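Bench Diary > Simulation > Faults
January, 23:40. Posted by the author from Jeltside
Filed under: Manipulation, Things That Broke

Third evening on the Ellwood tabletop scene, and the block pick is still wrong. The task is the simplest one in the set: lower the gripper over the small brown block, close, lift. It ran cleanly at Rilbridge before the move to the new build. Now it fails often enough that I have stopped the batch.
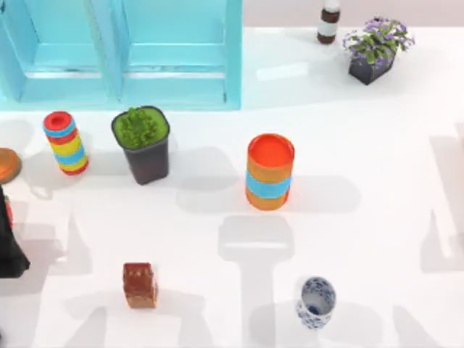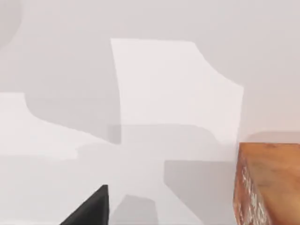
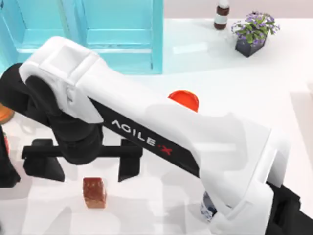
Ellwood tabletop, block pick, all rendered.

The batch was set for 2,354 episodes. I killed it at 1,122 when the success counter had plainly stopped meaning anything. The checker was passing episodes in which the fingers closed on air and the block stayed where it was. I only noticed by replaying a handful at quarter speed after supper.

So there are two faults and they hide each other. The first is in the grasp. The gripper closes 6 mm off the block's centre, always to the same side. One finger lands on a corner, the block turns, and it either squirts out or gets pinched at an angle and drops during the lift. I suspected friction first and wasted an hour on it. Raising the coefficient made the pinched cases hold a little longer and did nothing for the rest. The offset is constant in the wrist coordinates, so it has to be the tool transform. The new build reads it from the arm description file, and the old one read it from our own config. I had assumed they agreed. They do not.

The second fault is in the checker. It tests the height of the block against a threshold, but it takes the maximum over the whole episode, and the objects are spawned slightly above the table and allowed to settle. Somebody (me, going by the log) lifted the spawn height last month to stop the block sinking into the surface at reset. The block therefore begins every episode above the pass line, falls, and has already succeeded before the arm moves. A very efficient robot.

Changes made tonight:

Tool transform now read from our config again, with a hard stop if the two files differ.
Checker ignores the first 2,000 steps and wants the block held above the line at the end of the episode.
Friction put back to its old value.

I have not touched the lighting. Prembridge asked for harder shadows from the arms and they can have them, although the wrist view is now mostly grey shapes and I would like to see what that does to the detector before blaming anything else on it.

One more item, less comfortable. When the pinched block jams, the commanded finger force climbs to the limit and sits there until the episode times out. In simulation this costs nothing. The same controller goes on the real arm at Jeltside, and there is no force timeout in it at all. I have written that up as a separate safety ticket and marked it as blocking – no hardware runs until it is closed.

Short rerun started at 23:15 with the new checker. Every episode from the old batch is to be thrown away, including the ones that look fine. Machine left on, fan loud, going to bed.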